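Relatório de progresso, julho de 2022
Projeto Venico: software de controlo para manipulação de tecido a duas mãos
Para: Marius Căpraru, Unedent

Olá Marius,

Prometi que desta vez o relatório chegava antes da tua reunião de orçamento e cá está ele, por pouco! Vou contar-te o que ficou feito desde maio, o que correu mal (há um capítulo inteiro disso, prepara-te) e o que precisamos de decidir contigo. Continuamos no pano azul-acinzentado, que é de longe o material mais chato que temos e por isso mesmo o que mais nos ensina. 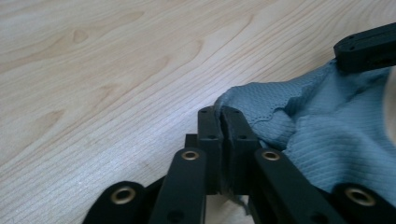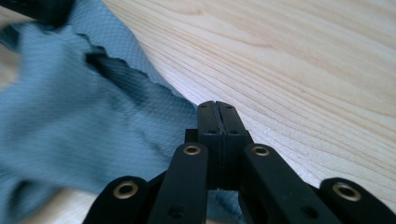 Começo pela perceção, que foi onde gastámos mais tempo. Em maio o nosso detetor de bordas ainda confundia dobra com borda, e isso estragava tudo o que vinha a seguir: o planeador pedia para agarrar num sítio onde não havia ponta nenhuma e a pinça levantava o pano pelo meio. Reescrevemos essa parte de raiz. Agora o módulo (chama-se Radu, já sei que não gostas do nome, mas ficou) devolve três classes por pixel, que são borda, dobra e superfície, e mais um valor de confiança que o planeador pode usar para dizer "não sei, deixa-me olhar de outro ângulo". Parece pouca coisa, mas mudou completamente o comportamento. Antes o sistema avançava sempre, mesmo às cegas.

Para treinar isto anotámos 1842 imagens à mão, quase todas tiradas das câmaras das próprias pinças. Foi uma seca, não vou fingir que não, mas as anotações ficaram boas e vão servir também para a segunda fase. Separámos 150 para teste e não lhes tocámos durante o treino. Os erros que sobram concentram-se em dois casos: quando o veio da madeira da mesa fica paralelo à borda do pano, e quando os braços da pinça tapam a zona de contacto. O primeiro acho que se resolve com mais dados. O segundo é geometria pura e vai ter de ser o planeador a contornar.

Controlo. O ciclo de abertura e fecho das pinças passou a ser limitado por força estimada em vez de posição. O que fazíamos antes era mandar fechar até um certo valor e rezar: com tecido fino a pinça ficava frouxa, com uma dobra tripla o motor aquecia e o driver cortava. O estimador novo usa só a corrente do motor, portanto não precisámos de comprar sensores (a tua rubrica de equipamento agradece). Tem um defeito, que é demorar um bocadinho a estabilizar logo a seguir ao arranque, e por causa disso acrescentei uma rotina de aquecimento que abre e fecha em vazio antes de cada sessão. É feio, mas funciona e está documentado.

A coordenação entre as duas pinças é a parte de que mais gosto neste trimestre. Cada uma tinha o seu controlador e comunicavam por mensagens com carimbo temporal, e eu jurava a pés juntos que os relógios estavam sincronizados. Não estavam! Andámos duas semanas a culpar o modelo de tecido por uns esticões esquisitos no momento em que a segunda pinça pegava no pano, e afinal era um desvio de relógio que crescia ao longo da sessão. Passámos tudo para uma única referência e pusemos um aviso no painel para quando o desvio sobe acima do limite. Os esticões desapareceram no mesmo dia. Fiquei contente e um bocado envergonhada, confesso.

Planeamento. Aqui estamos atrasados em relação ao plano e prefiro dizer-to já. O planeador de uma pega está sólido. O de duas pegas, em que uma pinça segura e a outra vai procurar a borda oposta, funciona no simulador e funciona no real quando o pano começa mais ou menos aberto. Com o pano amarrotado ainda se perde: escolhe um segundo ponto demasiado perto do primeiro, as pinças ficam quase encostadas e o verificador de colisões manda parar tudo. E faz muito bem em mandar parar, só que ficamos ali a olhar para duas pinças imóveis. Estou a experimentar uma penalização por proximidade na função de custo, com um passo intermédio em que a primeira pinça puxa devagar para abrir espaço. Os primeiros ensaios são animadores, mas ainda não ponho números num relatório com base neles.

Simulador: corremos mais de 3000 episódios com fricção e rigidez aleatórias. Serviu sobretudo para encontrar bugs, e encontrou bastantes, incluindo um em que o planeador trocava a pinça esquerda pela direita se as duas pedissem o mesmo ponto ao mesmo tempo. A transferência para o real continua fraca nas bordas recortadas. O nosso pano simulado tem bordas direitinhas, e isso nota-se. Mudar a malha é trabalho para uns dias e já está na lista.

Ferramentas. O Ternia, o nosso programa de gravação e reprodução, finalmente mostra as duas câmaras, as correntes dos motores e as decisões do planeador na mesma linha de tempo. Pediste isto na nossa primeira conversa e eu respondi que era um luxo. Retiro o que disse! Foi no Ternia que apanhámos o problema dos relógios, e agora já ninguém na equipa abre um registo à mão. Falta a exportação, que ainda é lenta e às vezes rebenta com sessões longas. Também falta um manual decente; o que existe são as minhas notas, e as minhas notas só eu é que as percebo.

Dinheiro, para não te obrigar a ir à folha. Estamos dentro do previsto em pessoal e em equipamento. Há uma despesa extra de 700 euros em armazenamento, porque gravar duas câmaras na resolução completa enche discos a uma velocidade que eu não tinha calculado bem. Se puder sair da rubrica de deslocações, que está praticamente intacta, ótimo. Se não puder, diz-me e corto noutro lado.

O que vem a seguir, por esta ordem: fechar a penalização por proximidade, refazer a malha do simulador com bordas irregulares, alargar as anotações aos casos em que o veio da mesa engana o detetor e só depois pegar noutros tecidos. Sei que no plano original os outros tecidos vinham antes. A minha opinião é que trocar de material com o planeador neste estado nos ia dar o dobro dos problemas e metade das pistas para os resolver, mas a decisão também é tua e preciso dela por escrito para alterar o cronograma.

Ficam ainda duas perguntas. A Unedent quer acesso direto às gravações em bruto ou chegam os resumos que o Ternia gera? E continuas interessado em vir assistir a uma sessão? Se vieres, avisa com algum tempo, que eu trato de deixar a versão estável instalada e paro com as experiências na véspera.

Os registos dos ensaios e as notas de versão estão na pasta partilhada do costume. Qualquer dúvida, liga-me, que por telefone despachamos isto mais depressa do que por correio.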